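Work and Automation, Unit 4: Who Does the Picking Now?
Handout for the evening section. Instructor: Hilde Prins

Last week we left the Jaldale warehouse just after management announced that the new system would "free people up." Finbarr Sheehan, who packed mixed household orders there for 17 years, asked what he would be freed up for. The slide did not say.

Some background from the reading. Jaldale tried full automation first, on the shoe line, where every box is a box. It went well. Then someone moved the same equipment to mixed orders, where a carton of milk travels with a tube of something squashy, and the damage reports got long. The compromise was to have packers work with hand-held grippers, so that their grasps could be recorded and used to train the machines. Packers were given 30 minutes of instruction and a laminated card. The card was wrong about which way to hold the handle.

Note the term "tacit skill" (Dirach chapter, section 2). It means what you know how to do and can't easily write down, such as how hard to squeeze. For most of its history tacit skill has been paid the same as no skill. It becomes valuable on the day a machine needs it, and the invoice usually goes to someone else.
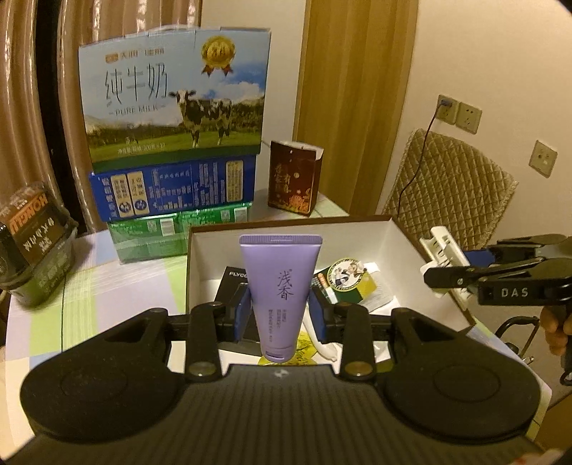
Does teaching a machine your job mean you lose it?

Sometimes, though more often the job changes shape first. At Jaldale the packers kept their posts and picked up a new set of duties: demonstrating, correcting, and clearing up after a bad grasp. Their job title changed twice. Their pay grade stayed where it was.

Sheehan's own complaint was about pace. A demonstration has to be slow and clean, and he had spent his working life being told to be neither. His supervisor still had the old hourly targets on the wall in February.

For next time, read the Tamura case and write one page on who should own a recorded movement. "It depends" is acceptable as a first sentence only.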